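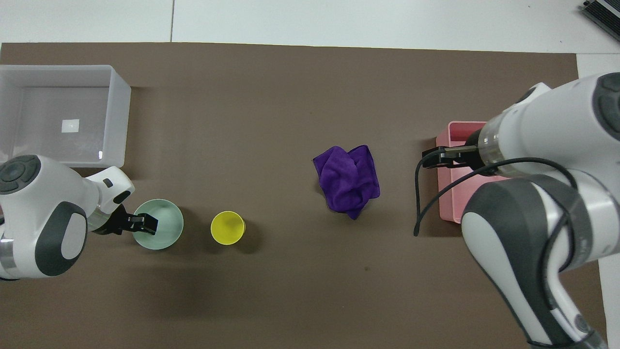 Asuka Kuroda would sort by where a thing is used and leave the material out of it, so that a cup and the cloth that dries it go in the same bin. Her note came in after the first version of this page went up, and the order of the entries below has been changed to suit.

Small Storage: Bins, Cups and Cloths
Gallery page, updated 2026-01-31

The page covers open-topped bins for kitchen shelves and the small items that usually end up in them. Bins without lids are quicker to use on a shelf at or below eye level. On a higher shelf the contents can't be seen from the front, and a clear wall or a label becomes more useful than a matching colour.

Tabletop layout
Clear bin, pink bin, mint-green cup, yellow cup, purple cloth, all on a brown mat. The clear bin has a small white label lying on its floor.

Notes on the bins
Frosted walls show the colour and outline of the contents but hide print. For packets with similar wrapping, add a label to the short end, which faces outwards when the bin is stored lengthways. Labels laid inside are covered as soon as the bin is filled.

Coloured bins are easier to assign to one person or one task. Measure the shelf at its narrowest point, including hinges and brackets, and leave a finger's width on each side.

Notes on the cups
Cups of different widths can be nested, narrow into wide, provided both are dry. Nested damp they tend to stick and pick up a smell. Store them rim up in a bin and rim down on an open shelf.

Notes on the cloth
Fold in thirds, then in half, and stand it on its folded edge. A bunched cloth takes more floor area than a folded one and dries slowly in the middle. Wash microfibre without fabric softener.

Shelf reference
The Masanja shelf used for our own trials is 349 mm deep and 90 mm shorter than the worktop beneath it. It takes 2 bins side by side. Ryota Kinoshita has asked for the shallow version to be measured as well; those figures will be added in June.

Previous gallery: Drawer dividers
Next gallery: Hooks and rails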